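Registro de hermanamientos y delegaciones tecnológicas de Harnden

LÉEME del conjunto de datos, segunda entrega (junio)

Mantenimiento: Kaja Dambrauskienė. Revisión de fuentes: Darius Lūse.

Qué contiene

El registro reúne 105 anuncios públicos de cooperación entre Harnden y otras ciudades con aspiraciones parecidas: hermanamientos, cartas de intenciones, visitas de delegaciones, «puentes de innovación» y demás fórmulas que las oficinas de promoción económica ponen en circulación cada temporada. Cada anuncio ocupa una fila. Los documentos que lo respaldan van en un archivo aparte, enlazado por el campo id_anuncio.

Empezamos a recopilarlo porque la oficina de Sorside repetía en sus notas de prensa que la cooperación internacional «ya da frutos» y queríamos ver la cesta. De momento hemos visto sobre todo notas de prensa. Conviene leer el registro con esa limitación presente: documenta lo que se anunció y lo que después pudimos comprobar en papel. Entre una cosa y otra hay bastante distancia.

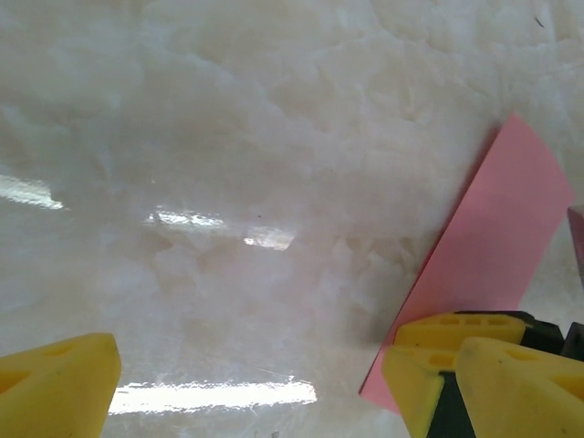
Archivos

anuncios.csv: una fila por anuncio, codificación UTF-8, separador punto y coma.
documentos.csv: 300 referencias a actas, contratos, programas de visita y comunicados.
entidades.csv: nombres normalizados de empresas, universidades y oficinas municipales.
notas_revision.txt: discrepancias entre revisores, sin editar. Hay alguna palabra gruesa.

Campos de anuncios.csv

id_anuncio: entero. No es consecutivo; al fusionar duplicados dejamos huecos y no los hemos rellenado.
ciudad_socia: nombre en la lengua en que aparece en el comunicado original.
tipo: hermanamiento, carta, visita, feria, otro. La categoría «otro» ha crecido más de lo que nos gustaría.
promotor: quién firma el anuncio. Cuando firman varios, el primero que aparece.
compromiso: texto literal de lo prometido, sin resumir. Muchas celdas dicen «explorar sinergias» y así se quedan.
importe_declarado: cifra tal como se publicó. Vacío significa que no se publicó ninguna, no que el importe fuera cero.
importe_verificado: solo si existe contrato, factura o partida presupuestaria ejecutada.
estado: anunciado, firmado, ejecutado, abandonado, sin rastro.
confianza: de 1 a 5, asignada a mano.

Cómo se recopiló

Ruan Ndlovu descargó los comunicados del portal municipal y de las webs de las ciudades socias. Los duplicados se detectaron comparando ciudad, promotor y texto del compromiso; los dudosos se leyeron uno a uno. Después, 2 personas codificaron cada fila por separado y Darius Lūse resolvió los desacuerdos. El campo que más discusión provocó fue estado. Una delegación de Nenetti que recorre el polígono de Juška, almuerza y vuelve a casa, ¿ha «ejecutado» su visita? Decidimos que sí, que la visita consta como ejecutada, pero que el compromiso económico asociado necesita fila propia. Sin esa separación, cualquier autobús con acreditaciones acaba sumando como inversión extranjera.

Los importes se dejaron en la moneda original. Quien quiera convertirlos que elija su tipo de cambio y lo diga.

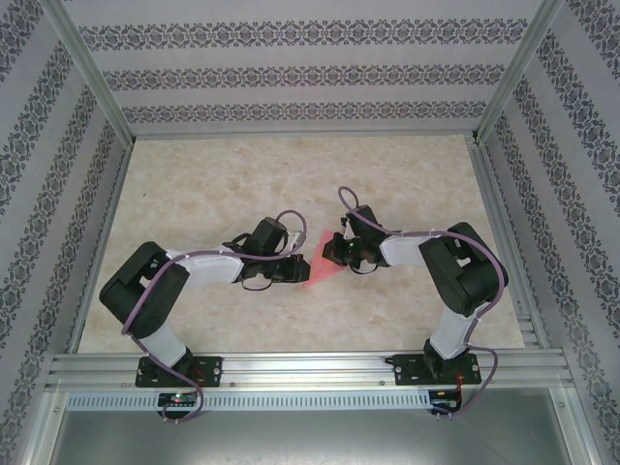

Dos brazos robóticos sobre un panel claro de aspecto marmóreo, con una pequeña pieza triangular rosa entre las pinzas.

Sobre la palabra «ecosistema»

Aparece en tantos compromisos que Kadri Sakalauskas propuso crear una columna para ella. No la creamos, pero quien haga análisis de texto debería tratarla como palabra vacía. Lo mismo vale para «polo», «hub» y «referente». No distinguen un acuerdo de otro ni ayudan a predecir el estado final de la fila.

Tampoco recomendamos ordenar las ciudades socias por número de anuncios y publicar el resultado como clasificación de aliados. Ya se hizo con la primera entrega, en un artículo que confundía la frecuencia de los comunicados con la intensidad de la relación. Una ciudad con un departamento de prensa activo produce más filas. Eso es lo que mide la clasificación.

Limitaciones conocidas

El registro solo recoge lo público. Si existen acuerdos discretos y fructíferos entre empresas, no están aquí, y no podemos descartar que sean los que importan.

«Sin rastro» quiere decir que no encontramos documentos. Pedimos la información por registro de entrada y recibimos respuestas parciales; la falta de papeles no demuestra que no pasara nada. Tampoco autoriza a suponer que pasó algo, como nos sugirió amablemente un asesor de Sorside.

La escala de confianza es subjetiva. Un 5 exige documento original y confirmación de la otra parte. Entre el 2 y el 4 la frontera es borrosa, y no usaríamos esos valores en un modelo estadístico sin recodificar antes. 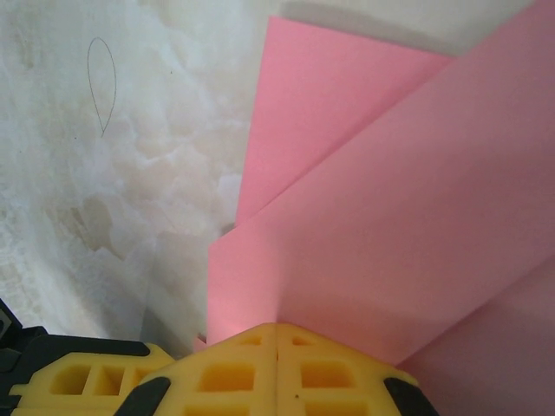 Los empleos prometidos plantean un problema añadido. Algunas notas hablan de puestos «creados», otras de puestos «asociados» y otras de puestos «vinculados al entorno de la cooperación». Los hemos dejado dentro del campo compromiso, sin columna numérica, para que nadie los sume sin leerlos. Kaja Butkienė defiende extraer al menos los puestos directos en la próxima entrega. Su argumento es razonable, aunque hasta ahora ninguna de las partes nos ha facilitado una definición de «directo» que coincida con la de la otra.

Usos desaconsejados

Calcular el retorno de la política exterior municipal dividiendo importes declarados entre gasto en viajes. El numerador es una aspiración.
Atribuir a un hermanamiento la llegada de una empresa que ya negociaba por su cuenta.
Citar el total de filas como prueba de proyección internacional. También desaconsejamos citarlo como prueba de despilfarro: el registro no incluye el coste de las visitas.

Correcciones

Se aceptan con documento adjunto. Indique id_anuncio, campo afectado y valor propuesto. Las peticiones de cambiar «abandonado» por «en pausa estratégica» se contestan los martes y necesitan, como las demás, un papel que las sostenga.

Licencia y cita

Uso libre con atribución. Los textos literales de los comunicados pertenecen a sus autores. Para citar: Dambrauskienė y Lūse, Registro de hermanamientos y delegaciones tecnológicas de Harnden, segunda entrega.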